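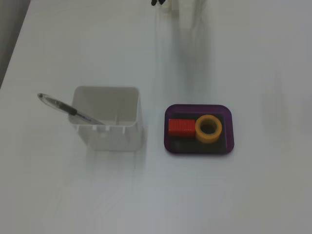 Vol. 14, p. 15

The Berik Money

by Kirsty Semple

My aunt Fiona Sutherland did her budgets in pencil, on the backs of calendar pages, and the one for the robot was on the back of December. She had torn it off early, with a good week of December still to go, and so for the rest of that year the kitchen at Savstead had no idea what day it was and we all kept asking each other.

Savstead was the shop and also the house behind the shop. We packed desk sets for other people – offices, mostly, and a few colleges that liked to give their new students something in a box – and it was the same work my grandmother had done at the same long white table, except that she had done it with three cousins and a radio and we did it with Rory Purves, whose wrists had gone. He never said his wrists had gone. He just started lifting things with the heels of his hands, like a man carrying a hot dish, and my aunt watched him do it through the whole of one autumn and then turned December over and wrote ARM at the top and underlined it.

I was supposed to help with the numbers. I had taken a bookkeeping course in the city and come home from it with a binder, and my aunt treated that binder the way other families treat a piano, as something it was good to have in the house. So we sat down in the evenings, she with her pencil and I with my binder, and we went through it.

The arm itself was a Berik, the smaller one, and the man who sold them for Pornano was called Keir MacRitchie. He had the softest voice I ever heard in a salesman, so soft that you leaned in to hear the price and were already nodding by the time you caught it. He would let us have the arm on trial, he said, and if we liked it we could pay it off by the month, and if we didn't he would come and get it himself.

"And what does it stand on?" my aunt asked him.

"Well, a table," said Keir MacRitchie.

"I have a table."

"A steady one."

She thought about that for longer than he liked. My grandmother's table was a great many things but it had been known to walk. So the first line under ARM was TABLE, BRACING OF, and then came the fingers, which were extra (I remember how that bothered her, as if she'd bought a coat and been asked whether she wanted the sleeves), and then the wiring, and a person to come and do the wiring, and lunch for the person. She always put lunch in. I told her the course had never mentioned lunch and she said that was a gap in the course.

By the time we had filled the back of December we were 800 dollars over, and that was without the trays.

The trays were Skye Pringle's idea. Skye was seventeen and came in after school, and she had been given the job of teaching the Berik because she was the only one of us who wasn't polite to it. The rest of us stepped back when it moved. Skye told it to hurry up. She had it practicing with whatever was lying around the shop: a pen in the white pen holder, a roll of yellow tape, a little red block that had been in the drawer since before I was born and may have been mine. She would put the tape and the block side by side in a purple tray and set the pen across the holder at a slant, with the top of it hanging way out over the table, and then she'd start the arm and sit with her chin on her fists.

"It needs trays like this," she said. "All the same ones. If every tray's different, I have to start over every time."

"We have trays," said my aunt.

"You have a lot of different trays, Aunt Fiona." She wasn't Skye's aunt, but it was a long time since that had stopped anybody.

It was true about the trays. Some had been cookie tins. My aunt went and stood in the back room with them for a while, and I could hear her moving them from one shelf to another and then moving them back. When she came out she wrote TRAYS, ALIKE on a new sheet, which was January, and since January hadn't started yet either I went out and bought us another calendar and put that in the budget too, under sundries.

I want to be fair to Keir MacRitchie, who has had some hard things said about him in our family. He did drive over to see us more than he needed to. He sat at the kitchen table with his coat on and went down my aunt's list, line by line, and where he could take something off he took it off. He knew a man in Maihi who made braces for tables and would do it for the price of the steel. He thought the wiring could wait. He even looked at LUNCH for a good while with his pen over it, and then moved along to the next line, and I believe that was when she decided to trust him.

What he couldn't take off was Rory.

I don't mean that the way it sounds. Pornano sent out a sheet with every arm, a printed sheet with boxes, and it was meant to show you how many months it would be before the thing had paid for itself. You put the price at the top and the power it used and the upkeep, and down at the bottom there was a box marked Wages Saved, and everything else in the sum hung off that box. Without it you could go on adding until you were an old woman. Keir MacRitchie slid the sheet across to my aunt and turned it around so that it faced her, and she read all of it, top to bottom, and in the last box she wrote a zero. She wrote it large, and went around it a second time so it would show.

"Then I don't see how it comes out," he said, in that voice.

"Kirsty will make it come out," said my aunt.

So that was my winter. I tried it over five years and then over seven. I tried it with the delivery van sold, and without the van sold but with only two of its tires replaced. I made a column for orders we had turned away, and I had to go to Rory for those, since he was the one who answered the phone and hated to say no to people and remembered every time he'd had to. He stood next to me with his hands tucked up under his arms and told them over – the dental office, the two sisters with the riding school, the college that wanted its boxes by September – and I wrote them down, and what they would have paid, and it came to more than I had expected and less than I needed.

"What would you be doing, though?" I asked him. "If it's doing the packing."

He looked over at the table. Skye had gone home by then and left everything set out for the next day, the pen still leaning out of its holder, and the arm was up out of the way with its shadow falling down the white between the holder and the tray.

"It doesn't know a good pen from a bad one," Rory said. "Somebody has to try them."

He had always tried them. I'd forgotten that, or I had never thought of it as work: the scrap of card by his elbow with the loops and loops on it, every pen that left Savstead having written a little of nothing first. My grandmother started it. I turned to a clean page in the binder and asked him how many came back from customers, in a year, as no good, and he said none did, and I asked him what it was like at the other places, and he said he had no idea but that Keir MacRitchie might.

Keir MacRitchie did. He had it all in his car, in a box under the seat.

I took it to my aunt that night, the five years and the seven and the new page, and she had me read it out loud while she did the dishes, because she said she could hear a wrong number better than she could see one. She stopped me twice. The first time was the price of the steel. The second time I had left out lunch.

"For the day they come to bolt it down," she said. "There'll be the man from Maihi, and Keir, and he'll want to bring somebody. And Skye will be here, she's always hungry. Put down soup."

I put down soup. She dried her hands and came around behind me and looked at it for some time, breathing through her nose, and then she asked whether the purple trays came in any other color or if it was only purple, and I said I would call in the morning and find out.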